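Mistside Hockey Club
Players and a bench coach wanted for the winter season

We need skaters, and we need somebody to run the bench. If you've read a few of these ads you'll know they all promise a great bunch of people and a competitive but friendly league. I've played in four of those leagues and two of them were neither. So I'll try to stick to what you'd be signing up for.

Mistside plays in the second tier of a small adult rec league, full ice, Monday nights. We finished near the bottom last year. There was talk in the room that we were unlucky. We took too many hooking penalties and couldn't clear our own zone, and I don't think luck had much to do with it.

Where we're short

Defence, mostly. Two of our regulars have moved away and the forwards who say they can drop back can't. We'd also look at a centre who wins draws and doesn't mind a dull night. We have a goalie and she's staying.

The bench coach spot is unpaid. You'd run the lines, call the time-out and tell people to get off after 40 seconds. If you have a binder of systems, please leave most of it at home. We tried a neutral zone trap once, out of a book, and it lasted one period.

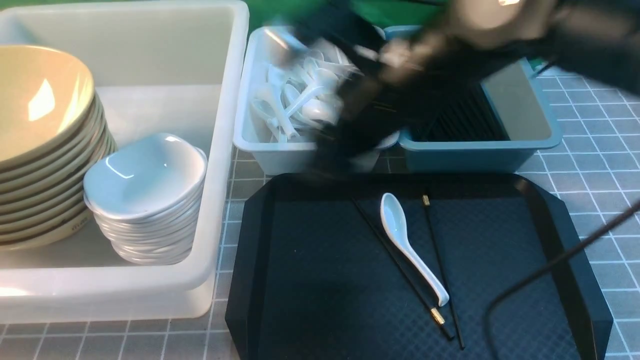

Bowls, cream and white

What it costs

Fees are $600 for the season, which covers ice, officials and the league's insurance. It doesn't cover your jersey, your sticks or your parking. Half is due before the first game and the rest by December. We don't do refunds because somebody found out they don't like late ice times, so look at the schedule first. The latest puck drop is 10:45 p.m. and you will get a few of those.

Flamel Sports gives our players a discount on skate sharpening. I've never worked out whether it's cheaper than going anywhere else, but it's there if you want it.

Tryouts

I'm wary of tryouts in a league like this one. Anybody can look good for an hour with no one leaning on them. We'll run two skates at the Zeman rink and we'd like to see you at both, mainly to find out who turns up the second time. Expect passing, some battle drills along the boards and a scrimmage. No bag skates. Full gear, including a cage or visor and a neck guard.
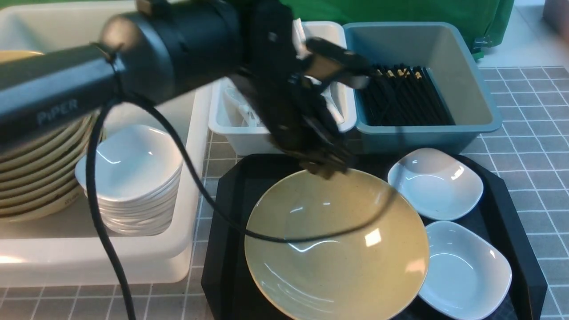
Seema Sandhu thinks I'm too hard on the tryouts. She says she came to one out of shape, fell over twice in the warm-up and still learned more about the team in an hour than she would have from any ad, so people should come even if they're rusty. Fair enough. Come rusty, but come to both.

Please don't tell us you played junior unless you did. We had 17 replies last year and nearly all of them had "played at a high level". A plain note about how often you skate now is more use to me.

The league has started using an app called Drusix for attendance and stats. I have my doubts about the stats, which gave me an assist on a night I was at home with the flu. You do have to mark yourself in or out by noon on game day, though, and we'll hold you to that.

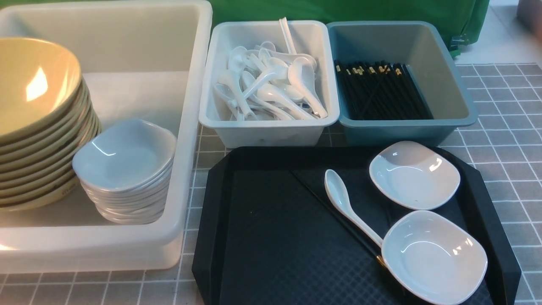
Stacked bowls and small white dishes

To apply

Leave your name at the Zeman rink front desk, marked for Mistside, with your position, which way you shoot and any nights you can't play. Coaches, add a few lines on who you've coached and how it went, losing seasons included. You must be 19 or older. Everyone who leaves a contact number gets an answer, even if it's no.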